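Jullodberg Long Table

Tables > Work and dining > Jullodberg

Maker: Pultier
Top: solid wood strips, butcher-block construction
Color: light, natural
Length: 2000 mm
Top thickness: 35 mm
Base: sold separately (see below)
Delivery: 13 working days

The Jullodberg is a long, plain table for rooms where the same surface gets used for many things. The top is glued up from narrow strips of pale wood, and you can see the strips. Grain and color vary from one to the next. A few darker streaks are normal and are not treated as faults. If you want a top with an even color from end to end, look at the Schwaiger, which is painted.

We sell the Jullodberg for kitchens, offices, workshops, and meeting rooms. The top is the same in every case. What changes is the base and sometimes the finish, so please read both sections before ordering.

Finish

Tops leave the shop with a clear coat that has a sheen to it. It reflects overhead lighting, more so when the lights are directly above the table. Customers who work under bright ceiling lights and find this tiring can order the top oiled instead. The oiled top is duller and feels more like bare wood, but it needs more looking after. Johanna Strebel in the finishing shop can send a small piece of each. Ask for them by name, clear and oiled, and put them on your current table for a few days at different hours.

The finish goes on both faces and all four edges. Please don't cut a top down at home without sealing the new edge the same day.

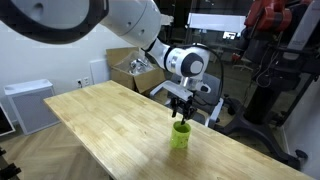 Can I put a hot mug straight on the wood?
A mug of coffee or tea is fine on the clear finish, but use a mat for anything that has come off a stove or out of an oven. On an oiled top, use a coaster for hot drinks as well.

Cleaning

Wipe the top with a damp cloth and a drop of dish soap, then dry it. Go with the strips. Scouring powder and the green side of a kitchen sponge will both dull the clear coat, and a dulled patch can't be polished back to match the rest. Drinks should be wiped up when they are spilled. Coffee left overnight on the clear coat usually comes off with soap. On oil it often leaves a ring, which has to be sanded out lightly and oiled over.

Re-oil an oiled top when water stops beading on it. In an office this might be once a year. Next to a sink it will be more often – you will see it go pale and dry before it does any harm.

Small scratches in the clear coat can be left alone. For deeper ones we sell a repair kit with a filler stick, two grades of paper, and a small can of finish. The kit comes with a printed sheet written by Oduor Lema, who does our repairs. Read the sheet through first.

Chairs and space

Most people want to know what fits underneath. Measure from the floor to the highest point of the armrests and compare it with the clear height on the base drawing. Chairs with fixed armrests are the usual problem. If the arms curve up toward the front they can catch the edge of the top and mark it over time, so either leave the chair pulled out a little or choose the tall base. Armless chairs fit under every base we make.

Leave enough floor behind the chairs for someone to get past. A long table looks smaller in a showroom than it does at home. Lay it out on the floor with masking tape before you order, chairs included.
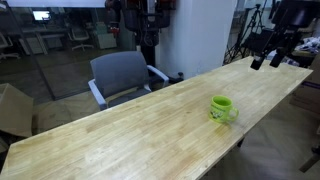
The tape is also a good way to decide which way the table should run. Along a wall it leaves the most floor open. Out in the room you can sit on both sides, and both ends can be reached for carrying things on and off. If you plan to move it now and then, tell us, and we will quote the base with locking casters.

Bases

Skerkedine trestle: two separate steel trestles, no tools needed. Easy to store. Not suitable if people lean hard on one end.

Skerkedine frame: a welded frame with a leg at each corner. The firmest choice, and the one we recommend for workshops.

Skerkedine frame, tall: the same frame with longer legs, for chairs with high armrests.

All bases bolt into threaded inserts already fitted in the underside of the top. The holes in the steel are slotted so that the wood can move with the seasons. Tighten the bolts until snug and then stop. Check them again after the first winter.

Delivery and returns

The top travels flat in a cardboard sleeve and needs two people to carry it. Our driver brings it to the first dry room on the ground floor. Upstairs delivery has to be arranged beforehand with Marlies Moser, who will ask about the stairs and the width of the landing.

Open the sleeve within a day of delivery and let the top rest flat in the room before you bolt it down. Don't stand it against a radiator.

Unused tops in a standard finish can be returned within 15 days. Tops cut to a special length cannot be returned.

Prices and stock checked 2/26/23.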